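4. Comparing gripper fingers on the Jallside bench arm

Revised 29/11/2021

Use this section after the arm has been homed and the wrist camera has been calibrated (section 3). It covers the two finger sets supplied with the Schouten gripper: the ribbed set and the smooth set. The same steps work for Forar fingers if you have the adapter plate.

You will need both finger sets, the hex key from the tool pouch, a dish rack, and pans of different sizes. Leave glass and ceramic out of it until you have settled on a finger set.

4.1 Fitting the fingers

1. Press the stop button and wait for the status light to go out.
2. Open the gripper by hand until the fingers reach the end of their travel.
3. Remove the screws on the outside of each finger. Keep them with the set they came from. The screws for the smooth set are shorter.
4. Slide the new fingers on with the gripping faces toward each other.
5. Put the screws back in and tighten them until snug.
6. Release the stop button and run Open, then Close, from the Tools menu. The tips should meet without crossing.

CAUTION: Keep your hands away from the gripper during step 6. It closes at full speed the first time after a restart.

If the tips cross, go back to step 4. One finger is usually not seated all the way.

4.2 Setting up the table

1. Clear the table and place the rack to the right of the gripper's starting position. The rails should sit flat.
2. Stand the pans you want to test in the rack, on edge. Leave one pan lying on the open table, well away from the rack.
3. Add a utensil holder beside the rack. It gives the arm something to steer around, and a finger set that does well in open space may do badly next to it.
4. Move the arm to the Ready pose. Open the gripper all the way.
5. Check the wrist view on the controller. Both fingertips have to be visible, with clear table between them.

The ribbed set in the wrist view, with a pink pan in the rack and a lavender one on the table at left:
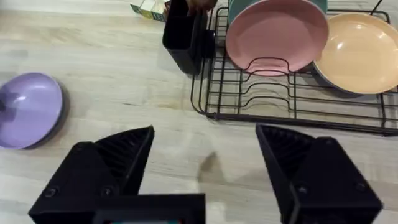 Danica Babić adds that she would run the flat pan last. In her trials at Flastoswood the rim of a pan lying on the table was the hardest thing to pick up with either set, and the fingers often had to be reseated afterward — so if you start with it, you may be comparing a straight pair with a crooked one. She also found it worth lowering the approach speed for that pan only, and writing the change down.

We have kept the order below the way she suggests.

4.3 Running the comparison

1. On the controller, open Trials and choose New.
2. Enter the name of the finger set. Use the same spelling every time or the report will list it as a separate set.
3. Set Grip Force to 69. Do not change it between sets.
4. Take your hands off the table and press Start.
5. Let the arm lift the first pan clear of the rack, hold it, and put it back. Mark the attempt Good, Slipped or Missed.
6. Repeat for each pan in the rack, then for the pan on the table.
7. Run the whole series again. You need 2 full runs per finger set before the report will open.
8. Press stop, change the fingers as in 4.1, and start over from step 1.

NOTE: Put every pan back in the same slot between runs. A strip of tape on the rack helps.

NOTE: Mark an attempt Slipped if the pan turns in the fingers, even if it does not fall. Janka Šimko's older log sheets counted these as Good, so do not mix those results with new ones.

CAUTION: If someone needs to move the rack or the utensil holder, pause the trial first. Pause holds the arm in place but the gripper stays powered.

4.4 Reading the report

The report shows one line for each pan and one column for each finger set. Look at the Slipped figures before the Missed ones. A miss is most often a camera or position error and will show up with both sets. A slip points to the fingers or the force.

If a set misses the same pan in both runs, check the calibration and repeat that pan alone. If it still misses, try turning the pan a little in its slot so the rim is square to the gripper.

Bright spots on shiny pans can also throw off the wrist camera. Lower the exposure one step, or move the lamp, and note it in the Comments box.

Wipe the finger faces with a dry cloth before storing them. Ribbed faces collect crumbs of coating from the pans, and a soft brush gets these out. Do not use solvent on either set.

For changing the force limits, see section 5.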